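Clothes in a rucksack: fold, roll or stuff?
Dodico Boards > House and Home > Packing and Putting Away

grustonberg_gal
Posts: 56
Settle something for our house. Thirty litre bag, four nights away, mostly T-shirts and one jumper I will carry everywhere and never wear. My sister folds. My mother rolls, and rolls with an expression. I have always held the bag open and pushed until it stopped complaining. Who is right?

ibarra_pete
Posts: 2540
Roll. This was settled on here years ago and there was a sticky about it until the board moved and ate all the stickies.

Carmela Echevarría
Posts: 507
It was settled by you, Pete, in a thread where you were most of the replies.

Rolling is fine for T-shirts. Roll a proper shirt and you arrive looking like you were posted. I fold in thirds, stand them on end like files in a drawer, and put anything with a collar on top.

ibarra_pete
Posts: 2540
Files in a drawer works in a drawer. A rucksack is a sock with straps. Walk to the station and your files are all in the bottom having a lie down.

mothballs
Posts: 10
I'm with the original poster. Stuffing is underrated. Soft things go into corners that a neat roll can't reach, and a crumpled T-shirt looks the same as a rolled one after an hour of being worn by me.

grustonberg_gal
Posts: 56
Thank you mothballs. I shall be showing this to my mother.

Carmela Echevarría
Posts: 507
Please don't, she'll think we're all like this.

Can I ask whether you pack standing up? I lay the bag on its side on a table, opening towards me, and load it like an oven. Much easier on the back than bending over it on the bed, and you can see what's gone in. Heavy things against the back panel, always.

ibarra_pete
Posts: 2540
On its side on a table -- fine, agreed, write down the date. January 1, 2005, Pete agreed with Carmela.

Heavy things against the back panel I dispute. For a four night bag it makes no odds. She's taking a jumper, she isn't provisioning a ship.

flolldale_lad
Posts: 56
My shoes make odds. Size twelve. They go in first or they don't go.

Ljubica Stojanovska
Posts: 507
I come down between the two camps. Roll what you'll want first, stuff the rest round it, and keep one thin cloth bag for the worn things or by day three you'll be smelling collars to find out which are which. I did a week in May like that and came home with two clean tops I'd forgotten I had.

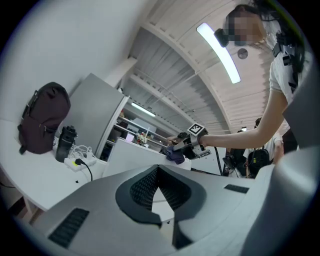 Purple one still to go. Bag on its side, Pete, note the date.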